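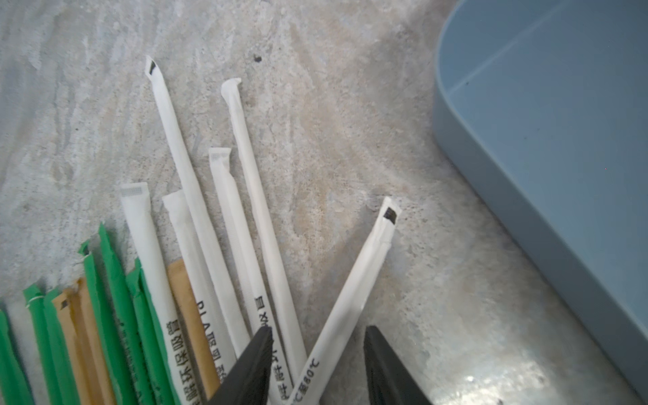
Do you need an expensive gripper to pick up small, light stuff?
Mostly you need the right fingertips, and those can be the cheapest part of the arm.

I came around to that after a long stretch at the Clustach workshop in Nallerport, where Lacey Lockwood let me play with two grippers she's been comparing all June. The Bloxham is the fancy one, with force sensing and a price of $2351. The Stodbridge is $353 and basically opens and closes. Guess which one I wanted to win!

Our test was paper-wrapped drinking straws, moved one at a time into a light blue bin. Sounds easy, right? But the white, green and brown ones lie right up against each other, and plain black fingers have to get down between them without dragging the neighbors along (I dragged plenty of neighbors). A few wrappers have torn ends, too, and I found myself being weirdly gentle with those.

Lacey runs 1000 picks on every setup before she'll give an opinion. With stock tips, the Bloxham missed 26 and the Stodbridge missed a whole lot more. Then she glued thin rubber pads on the cheap one and I could hardly tell them apart, except for the noise, because the Stodbridge clacks like a stapler.

The wrist camera mattered more than I'd figured. Looking straight down between the fingers, I could line up on a single straw and quit guessing. I'd still take the Bloxham for eggs. For straws, I'd buy the cheap one and a tube of glue, and Lacey says to get the small tube.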